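How to Set Up a Toast Station That Makes Breakfast Easy

I love toast. I could eat it for breakfast, lunch and that weird hungry hour at 4 in the afternoon, and for years I made it in the most annoying way possible, with the toaster jammed behind the kettle and the bread board in a cupboard across the room. Then my friend Aurora Esteves showed me her little toast corner and I went straight home and copied it! It takes 20 minutes to set up and you probably own everything already.

What you need

A two-slot toaster
A cutting mat or small board
One big plate, plus more for guests
A butter knife and a bread knife
A damp cloth and a dry one
A stretch of table or counter near an outlet

Step 1. Clear the spot

Take everything off. Yes, everything, even the fruit bowl. Wipe the surface down and dry it well, especially if it's wood. Keep curtains, paper towels and mail well away from where the toaster will go.

Step 2. Clean the toaster

Unplug it and let it cool completely. Slide out the crumb tray if yours has one and empty it (mine was horrifying), then turn the toaster over the sink and give it a gentle shake. Wipe the outside with the damp cloth and buff any steel parts with the dry one. Never poke a knife down the slots, and never put the toaster in water.

Step 3. Put things in the order you use them

Bread gets cut, bread gets toasted, toast lands on the plate. So the mat goes on the side of your knife hand, the toaster goes across from it, and the plate sits right by the toaster. I like to turn the toaster at an angle so I can reach the lever without leaning over the slots. Play with it! Make a pretend slice of toast and see where your hands want to go.

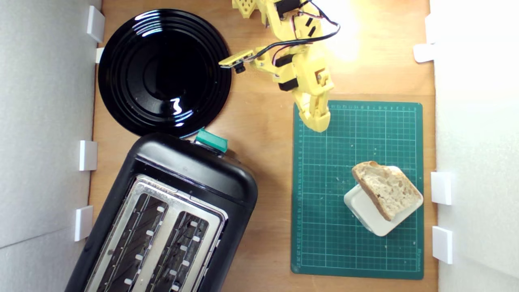 Step 4. Do a test round

Plug in and make two slices on a middle setting. If you cross your arms or knock the plate, swap something. Butter while it's hot, right to the edges, and leave a gap between slices on the plate so they don't steam each other soft.

Step 5. Keep it going

Shake out the mat after breakfast and empty the crumbs once a week. Jam and butter go back in the fridge, so the corner stays clear for tomorrow.

Next month I'm doing toppings, starting with Aurora's cinnamon butter.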